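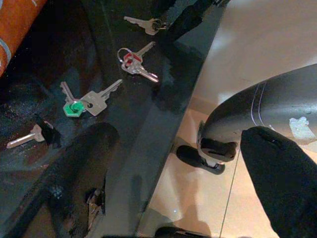 Foro Casa y Orden > Recibidor y entrada > Llaves de repuesto: ¿cómo las identificáis?

Dillik
2018-12-29
Buenas. Estoy ordenando las llaves de casa antes de colgarlas en un armarito y quiero decidir un sistema antes de comprar nada. Ahora mismo tengo cuatro juegos encima de la mesa: una llave suelta con su anillita, dos en una argolla (una con funda roja de plástico en la cabeza), otras dos con una chapa verde hexagonal y una más, sola, con una pieza negra pequeña encima. Son del portal, la puerta de casa, el trastero y el buzón, pero cada vez que busco una acabo probando varias.
Dudo entre ponerles color o número. ¿Qué usáis?

Jeder
Color. Fundas de plástico en la cabeza y listo. La roja que ya tienes te sirve para la puerta principal y compras otras tres de distinto color. Se reconocen sin leer nada. En casa llevamos así desde que nos mudamos y los niños no se equivocan.

Châu
Yo no me fiaría solo de las fundas. En las de cabeza rectangular y ancha muchas no entran, y en la foto de Dillik la grande del juego verde es así. Las que compré en la ferretería valían para las redondas y poco más. Acabé con etiquetas de llavero, de las que llevan un papelito dentro.

Jeder
Pues lima un poco la funda por dentro. O la calientas con agua y cede.

Châu
Se raja. Lo hice con dos y las dos acabaron en la basura.

pomelo65
Yo llevo las llaves de un edificio de 24 viviendas y uso números. Con los colores te quedas sin opciones enseguida, y hay gente que no distingue el verde del rojo (mi padre, por ejemplo). Número en la chapa y una libreta aparte donde pone a qué corresponde cada uno. La libreta no se guarda junto a las llaves.

Dillik
Para cuatro juegos no sé si me hace falta libreta. Lo del verde y el rojo no lo había pensado, aunque en casa los vemos bien los dos.

pomelo65
Para cuatro no te hace falta, pero si un día dejas un juego a un vecino, el número no le dice nada a quien se lo encuentre. Una etiqueta que ponga "portal" o, peor, la dirección, sí.

Jeder
Lo de la dirección, de acuerdo. Que ponga "trastero" no me parece ningún problema. En mi edificio hay sesenta y tantos trasteros, a ver quién los prueba todos.

terraza_norte
Una cosa antes de etiquetar: separa. Dos llaves en la misma argolla solo tienen sentido si se usan juntas. Portal y casa, juntas. Trastero, aparte. Si la grande del juego verde es la de casa y la otra es la del buzón, yo pondría la del buzón sola, que es la que más se presta cuando te vas de vacaciones.

Dillik
La grande es la del trastero. La pequeña que va con ella era de un candado que cambiamos en septiembre, así que seguramente sobra.

terraza_norte
Entonces pruébala y, si no abre nada, fuera de la argolla. La mitad del lío de las llaves viene de guardar las que ya no sirven.

Châu
Fuera de la argolla sí, pero no la tires el mismo día. Yo tengo un sobre con las dudosas, con la fecha escrita. Si pasa un año y no las he necesitado, van al punto limpio.

Jeder
Un año guardando la llave de un candado que ya no existe. Yo la tiraba hoy.

Châu
Cada uno en su casa.

mrc_2816
¿Qué armarito vas a poner? Yo tengo el Flulbridge pequeño y los ganchos están muy juntos. Con chapas hexagonales grandes se montan unas encima de otras. Si no lo has comprado, mide antes las chapas.

Dillik
Todavía no lo tengo. Ese era uno de los que miraba, gracias. Mediré.
De momento me quedo con esto: chapas con número, cada llave que se use sola en su anilla, y la roja se queda como está porque es la de casa y ya la conocemos todos. La del candado al sobre.

Jeder
O sea, color para la que más usas. Lo que decía yo.

pomelo65
Y número para las demás. Las chapas, mejor de las grabadas; el rotulador se borra con el roce en pocos meses.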